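Sorting Molded Covers Before Packing

Use this procedure for the Kobzar covers and the flat pieces supplied with them. Work from one lot at a time. A full lot is 30 pieces and fits in a single Brevmont tote.

1. Clear the table and wipe it with a lint-free cloth. Let it dry.
2. Take the pieces out of the tote one by one. Do not tip the tote.
3. Check the lot label against the packing sheet - either 420 or 485. Never mix the two on one table.

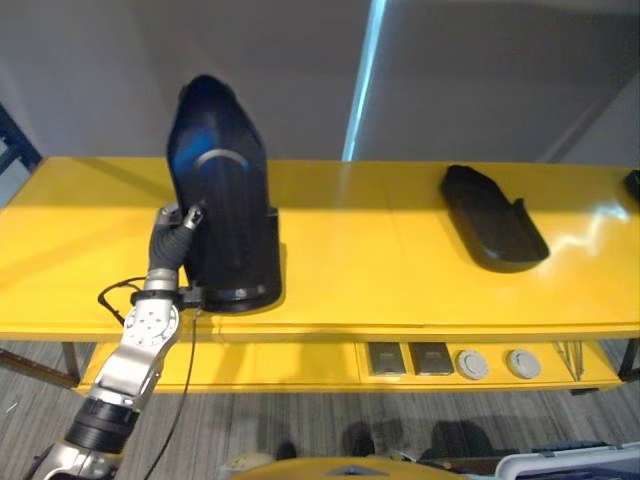
Matte black parts hide shallow scratches under flat lighting. Set the lamp low and to one side, then turn the part slowly and watch how the reflection moves across the curve. A tall cover should stand on its broad base, narrow rounded end up, as on the yellow tabletop, with the flat piece laid well clear of it. A mark that stays in place while the reflection moves is a surface defect. Tag it.

4. Check the rim of each flat piece with a fingertip. Trim any flash with the Ullby knife, blade angled away from the part.
5. Wrap accepted covers in one sheet of Skurkuvine paper each. Pack them upright, 8 to a layer, with the last layer left short.
6. Put tagged parts in the return bin with the packing sheet.

Revised Friday, October 25, 2024. Replaces the June version.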